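Setting up a pick-and-place cell with the Folard gripper kit
Ghassan Abu Hammour
January 17, 2019

This tutorial covers mounting, homing and first grasps with the Folard two-jaw gripper kit. It assumes an arm with a standard tool flange and a controller running Prosteck 5 or later. The Kikon adapter plate is sold separately. Athanasiadis stocks both and will ship the plate with the kit if you ask when ordering.

What you need
Gripper, flange bolts and signal cable (in the kit)
Kikon adapter plate
Hex keys
Threadlocker, medium strength
A flat table with a plain, light surface
Some household objects of different shapes

Step 1. Mount the gripper
Power the arm down. Seat the adapter plate on the flange and start all bolts by hand before tightening any of them. Tighten in a cross pattern. Check that the jaws close square to the flange.

Step 2. Route the cable
Leave enough slack for the full range of the last joint. A loose coil near the wrist is fine. Turn the joint by hand to both limits and watch the connector - if it moves at all, add slack. The supplied cable is stiff for the first few days of use.

Step 3. Home the jaws
Power up and open the Tool page in Prosteck. Press Home. The jaws open fully, close fully and stop at the midpoint. If the travel value reads over 50, the adapter offset has not been entered. Enter it and home again.

Step 4. Set the grip force
The default is 198 on the controller's own scale, and it is too high for thin plastic. Start low and raise the value in small steps until the object lifts without slipping. Save one preset per object. The November firmware keeps presets after a restart; the earlier one does not.

Step 5. Teach the approach
Place a tall object among low ones. Jog the gripper to a point clear of the tallest item and save it as Approach. Jog down to the grasp height and save it as Grasp. Run the pair at low speed with a hand on the stop button.

Pump bottles need extra care. Grip the body, below the shoulders, and keep the upper bracket away from the nozzle. Metal bowls are best taken by the rim with one finger inside. Shiny steel can confuse depth sensing, so teach these points by hand. For flat trays, approach from the side and pinch the raised edge.

Step 6. Repeat with a changed layout
Move the objects, run the same presets and correct the Approach point where needed.
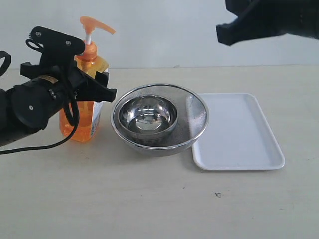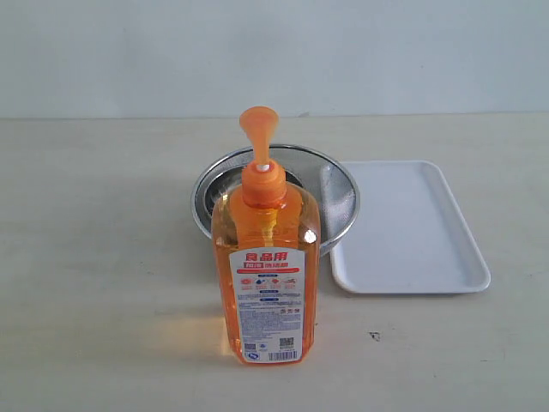
Test objects on the table: orange pump bottle, metal bowl and white tray. The gripper is in the first picture only.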